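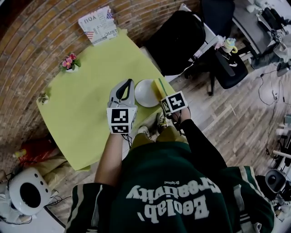 Nidside is seeking two software developers to join the manipulation group that builds and maintains Tuhumury, our control and planning software for two-handed robot work. The group learns its control policies from demonstrations of everyday household tasks. In a typical task, a person works at a table with a gripper in each hand, a plate and a sponge between them, and the marker cubes on the grippers give the software a pose to track. The successful applicants will be responsible for the code that turns these recordings into motion a robot can carry out.

Position 1: Perception Developer
You will own the marker tracking and camera calibration modules. The current library holds 2,727 demonstrations, and a share of them lose tracking when a marker turns away from the view or is blurred by fast movement. Your first assignment will be to improve recovery in these cases. Sound knowledge of C++ and of wide-angle lens models is required. 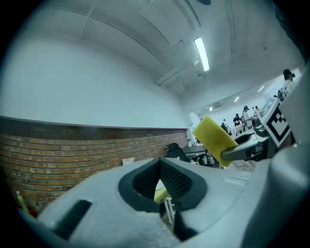
Position 2: Planning and Control Developer
You will maintain the two-arm motion planner and its connection to the Basteck arm controller. Duties include collision checking, grip force limits and the nightly regression tests, of which 17 are currently marked as unreliable. Experience with real-time systems is required. Familiarity with Python tooling is an asset.

Terms of employment
Both positions are full time, for a fixed term with the possibility of renewal, and are based at our Wuria centre. A probation period of 6 months applies. Some evening work may be needed before the software release in November.

How to apply
Please submit a résumé, a covering letter and a link to one sample of your code through the Nidside careers page. State clearly which position you are applying for. Applications close on Friday, June 1, 2018. Only candidates selected for an interview will be contacted.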